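Zweiarm-Planer mit gelernter Policy: lohnt sich der Umstieg?

Fadime Başaran
Wir fahren zwei Arme über einem Tisch mit Küchenkram, bisher mit klassischem Sampling-Planer und Kollisionsprüfung gegen die Punktwolke. Jetzt soll ich auf Eritz umstellen, da kommt die Trajektorie direkt aus der Policy. In der Demo sah das gut aus, Demos sehen immer gut aus. Bei uns lagen nach 200 Durchläufen 51 mit Abbruch im Log, die meisten beim Tassenständer. Die Tassen hängen an den Zapfen, die Öffnungen zeigen schräg nach vorn, und die Griffpose landet gern am Rand statt am Henkel.
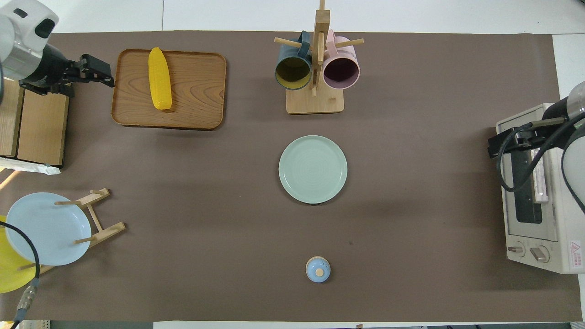
Der alte Planer hatte dort auch Abbrüche, aber ich konnte nachlesen, warum. Eritz liefert mir eine Konfidenz und sonst nichts. Hat das jemand produktiv laufen und kann sagen, ob mehr Trainingsdaten helfen?

Milagros Palma
Mehr Daten würde ich erst sammeln, wenn die Wahrnehmung geprüft ist. Dünne Zapfen und Henkel verschwinden gern im Tiefenbild. Leg die segmentierte Wolke über das Farbbild und schau, was vom Ständer übrig bleibt. Wir hatten 763 Episoden nachtrainiert, bevor jemand merkte, dass die Extrinsik nach einem Umbau nicht neu kalibriert war. Und behalte die Kollisionsprüfung als Filter hinter der Policy, auch zwischen den beiden Armen. Der Konfidenz traue ich nicht, die war bei uns auch bei Fehlgriffen hoch.

Skullach
nimm camley, läuft bei mir. 3 Tassen probiert, alle gegriffen

Milagros Palma
Drei Tassen sagen gar nichts. Welcher Ständer, wie oft umgestellt?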